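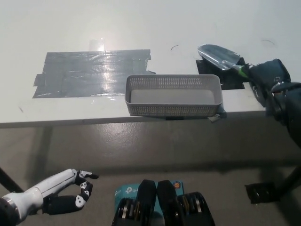
Local Purchasing Rules Need a Local Price

Maricica Gavrilă
November 11, 1999

Public programs that aim to bring poor households into formal markets usually start with purchasing. The Farnow district rule is typical: a share of all supply contracts must go to producers with fewer than 21 workers. I support the rule. I do not support how bids under it are scored.

Since May the district has received 61 bids from small producers. Most failed on unit price, which carries the same weight for an order of 400 items as for one many times larger. A workshop in Negri cannot spread its setup cost the way Purkeo can.
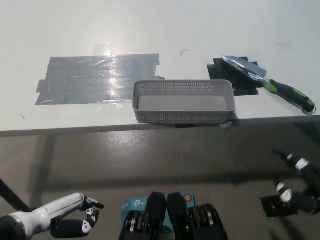
Mesh basket on a white tabletop.

The usual reply is a subsidy. It is a poor tool here – it pays the producer for being small and leaves the scoring method as it was.
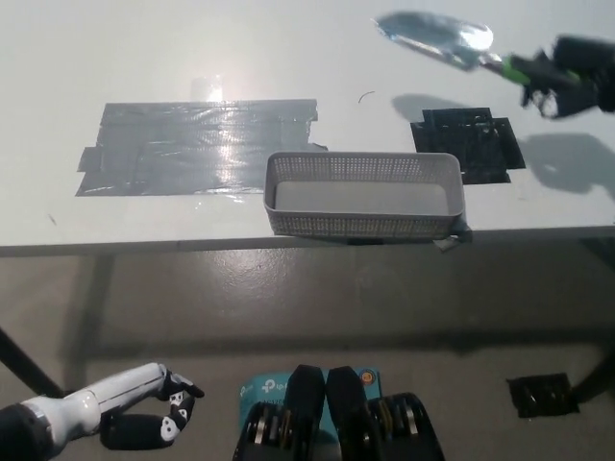
What Should Change

Contracts should be split by lot size before bids are opened, and price compared only within each lot. Payment should follow delivery by no more than 21 days. Late payment does more harm to a small firm than a low price, and the Furumine cooperative, with roughly 1672 members, left the program on that ground alone.

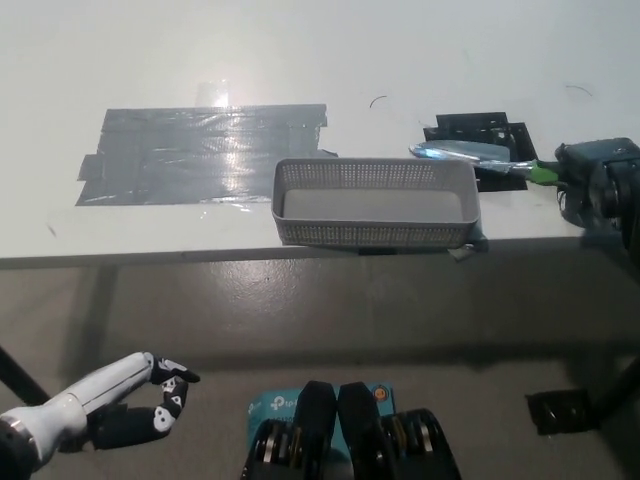
Neither change requires new money. Both require the purchasing office to publish its lot sizes in advance – a duty it already has under the rule, and has not met.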